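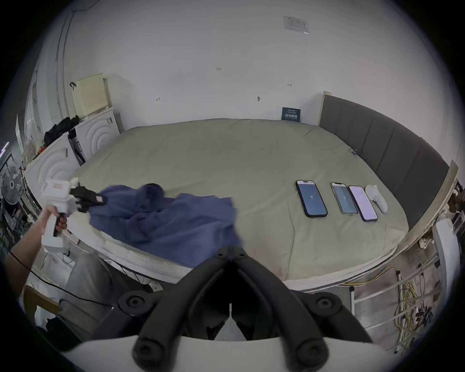

Kategorie: Schlafen & Wohnen / Bettwäsche / Leserberichte

Drucken | Per E-Mail senden

Spannbettlaken Gunametti in Khaki, auf dem Polsterbett Dollitmont

Von Forough Vahidi

Ich habe lange gesucht nach einem Spannbettlaken, das auf einem breiten Bett glatt bleibt. Mein altes hatte am Morgen immer Falten wie eine Landkarte, und eine Ecke war jedes Mal weg, meistens die hinten an der Wand. Im August habe ich dann bei Wonach das Modell Gunametti bestellt, Farbe Khaki, Artikelnummer 2593. Seitdem wird es jede Nacht benutzt und oft auch am Tag, denn bei uns ist das Bett zugleich der Tisch für alles: die Wäsche wird darauf gefaltet, die Telefone liegen darauf, der Koffer wird darauf gepackt. Ich schreibe deshalb einen etwas längeren Bericht.

Zuerst ein Wort zum Bett, weil man ein Laken nicht ohne das Bett beurteilen kann. Wir haben das Dollitmont, mit dem dunkelgrauen Kopfteil aus senkrechten Polstern und mit dem hellen Holz an der Seite. Die Matratze hat einen weißen, gesteppten Rand. Sie ist 20 cm hoch, was nach meiner Kenntnis ziemlich gewöhnlich ist. Der Hersteller des Lakens schreibt, dass es für diese Höhe passt.

Lieferung und erster Eindruck

Das Paket war klein und leicht. Das Laken war um einen Karton gewickelt und hatte davon zwei scharfe Knickfalten, die nach dem ersten Waschen verschwunden sind. Es roch ein wenig nach Fabrik. Das ist kein Mangel, aber wer empfindlich ist, soll es bitte vor dem Benutzen waschen. Ich wasche neue Bettwäsche sowieso immer zweimal, das habe ich von meiner Mutter so gelernt.

Der Stoff ist dicht, aber nicht steif. Unter der Hand fühlt er sich trocken und ein bisschen kühl an. Manche Jersey-Laken sind so dünn, dass man das Muster der Matratze durchsieht; bei diesem sehe ich nichts durch, auch nicht bei starkem Licht von der Decke.

Aufziehen

Allein ist es eine kleine Gymnastik. Die ersten drei Ecken gehen gut, die vierte verlangt Kraft, und man muss die Matratze mit dem Knie heben. Mit einer zweiten Person ist es in weniger als 2 Minuten erledigt. Mein Rat: mit den beiden Ecken am Kopfteil anfangen. Dort hat man wenig Platz für die Finger, und wenn das Laken schon gespannt ist, kommt man fast nicht mehr dazwischen.

Nach dem Aufziehen ist die Fläche wirklich glatt. Ich streiche einmal mit dem Unterarm von der Mitte nach außen, danach ist nichts mehr zu tun. Auch wenn ich darauf Wäsche sortiere und die Tücher hin und her ziehe, bleibt der Stoff an seinem Platz.

Was mir nicht gefällt: an der langen Seite deckt das Laken die Matratze nicht bis unten. Der weiße gesteppte Rand schaut heraus, als ein Streifen unter dem Khaki. Für den Schlaf ist es egal. Aber wer sein Schlafzimmer gern ordentlich zeigt, den wird dieser Streifen stören, mich hat er in der ersten Woche jeden Tag gestört. Ich habe an den Kundendienst von Wonach geschrieben. Die Antwort kam von einem Herrn Alaric Ruiz-Ortega, sehr höflich, und er empfahl mir, das Laken nach dem Waschen noch feucht in die Länge zu ziehen. Ich habe es gemacht. Der Streifen ist dadurch schmaler geworden, vorhanden ist er noch.

Die Farbe

Über die Farbe muss ich mehr schreiben, weil ich dazu vor dem Kauf keine brauchbare Auskunft gefunden habe. Auf der Seite des Händlers heißt sie Khaki, und das Bild dort zeigt einen Ton wie Sand. Zu Hause hängt es sehr vom Licht ab. Bei manchem Licht ist es ein warmes Beige mit etwas Khaki darin, bei anderem wird es ein richtiges Olivgrün, vor allem vor einer weißen Wand. Meine Schwester und ich haben am Telefon darüber gestritten, weil ich ihr zwei Fotos geschickt hatte und sie dachte, ich hätte zwei Laken gekauft.

Mir gefällt beides. Zum dunkelgrauen Polster passt der grünliche Ton sogar besser. Blaue Sachen sehen darauf auch schön aus, Weiß sowieso. Wer aber Vorhänge oder Kissen genau in der gleichen Farbe haben möchte, soll zuerst ein Stück Stoff bestellen. Wonach schickt Muster auf Anfrage, man muss nur danach fragen, im Menü findet man es nicht. 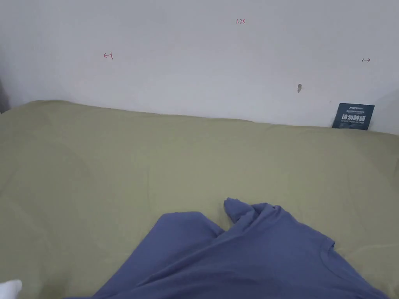

Waschen und Trocknen

Auf dem Etikett steht 60 Grad, ich wasche meistens mit 40. Nach vielen Wäschen ist die Farbe nicht sichtbar heller geworden. Im ersten Waschgang soll man das Laken allein waschen; bei mir hat das Wasser im Eimer zuerst ein wenig Farbe gezeigt, beim zweiten Mal keine mehr. In den Trockner gebe ich es nicht, obwohl es erlaubt wäre. Auf der Leine wird es über Nacht trocken, nur der Gummi braucht länger und muss manchmal am Vormittag noch hängen.

Ein Punkt für die Genauen: das Laken sammelt in der Maschine gern die kleinen Stücke in seinen Ecken. Socken, Waschlappen, einmal ein ganzes Hemd. Man muss vor dem Aufhängen in jede Ecke greifen.

Bügeln ist nicht notwendig. Ich habe es einmal probiert und keinen Unterschied gesehen.

Der Gummi

Er läuft ringsherum, nicht nur in den Ecken. Bis jetzt ist er fest. An einer Stelle war die Naht nicht sauber beendet, es hing ein Faden von der Länge eines Fingers. Ich habe ihn abgeschnitten und den Rest vernäht. Bei diesem Preis hätte ich eine bessere Kontrolle erwartet.

Vergleich mit dem Laken von Hosseinzadeh

Vorher hatte ich das Laken von Hosseinzadeh, das 20 Euro weniger gekostet hat. Es war weicher, das muss ich zugeben, und die ersten Monate habe ich sehr gern darauf geschlafen. Dafür hat es schnell kleine Knötchen bekommen, besonders dort, wo die Füße liegen. Das Gunametti hat solche Knötchen bis heute nicht. In der Höhe war das alte großzügiger geschnitten und hat die Matratze ganz bedeckt. Beide Vorteile in einem Laken habe ich leider nicht gefunden.

Für wen es passt

Für eine flachere Matratze empfehle ich es ohne Bedenken. Bei einer Matratze wie meiner muss man mit dem weißen Streifen leben oder einen Überwurf darüber legen, so mache ich es, wenn Besuch kommt. Für höhere Matratzen oder mit einem Topper würde ich es nicht kaufen.

Ich gebe vier von fünf Sternen. Den einen Stern ziehe ich für die Seitenhöhe und für den Faden gemeinsam ab. Ein zweites habe ich trotzdem bestellt, wieder in Khaki, damit ich beim Waschen wechseln kann. Falls es anders ausfällt als das erste, ergänze ich den Bericht.

Startseite | Alle Berichte | Bettwäsche | Matratzen | Kontakt | Nach oben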